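Last updated: 2018-09-22
Share 134 | Comments 7

Can a machine put the shopping away yet? Stistero has a go, slowly

Anyone who has ever stood in a kitchen at the end of a long day, looking at the washing-up and wishing it would see to itself, will have some sympathy with the small team at Stistero, who have spent most of the summer trying to teach a robot arm to tidy a table.

The firm opened its workshop in Oltach to visitors this month, and a good many people came along to see how far things have got. The short answer is a fair way, though you would not want to be in a hurry for your tea.

The arm is being tried on the sort of job that most of us do without thinking: lifting things out of a bin, setting them on a tray, and putting them back again when somebody changes their mind. Lovisa Åberg, who leads the work, told visitors that the team had started with folding towels and had given it up by August, partly for the sake of everyone's nerves.

"People ask me when it will do the ironing, and I do have to let them down gently," she said. "What we would like first is for it to pick up a sponge, and then pick up another sponge that is a slightly different shape, and not make a fuss in between."

The team has logged over 1,250 attempts at the bin-and-tray job so far, and in the latest batch of 900 the arm managed 600 without any help from a person. Ms Åberg was quick to say that a patient eight-year-old would do better. Shiny things are a particular bother, she explained, as light bouncing off metal or plastic can leave the arm unsure where an edge is, and soft things that change shape when squeezed are not much easier.

Shopkeepers have been taking an interest as well. Selvanayagam, the family grocer's on the market square, has offered the team a corner of its stockroom for a trial on sorting returned goods, a task that the staff there are said to be more than happy to share. Nellano, which runs the laundry by the station, has asked to be kept informed, although it has no plans to bring in a machine just yet.

Several visitors wanted to know about jobs, and the question got a good long airing over the biscuits. Ms Åberg said she could not see an arm of this kind taking over a shop floor any time soon – it needs its bins in the right place, its table clear of clutter and somebody close by to sort things out when it gets stuck.

The workshop will open its doors again once the stockroom trial has been set up. Entry is free, and children are welcome if they come with an adult.

Related items
Market square parking: your letters
Nellano laundry to open earlier for winter
Oltach repair café looks for a bigger room
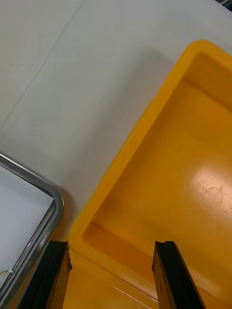
The gripper at the yellow bin, with a metal-rimmed tray alongside, at Stistero's workshop in Oltach.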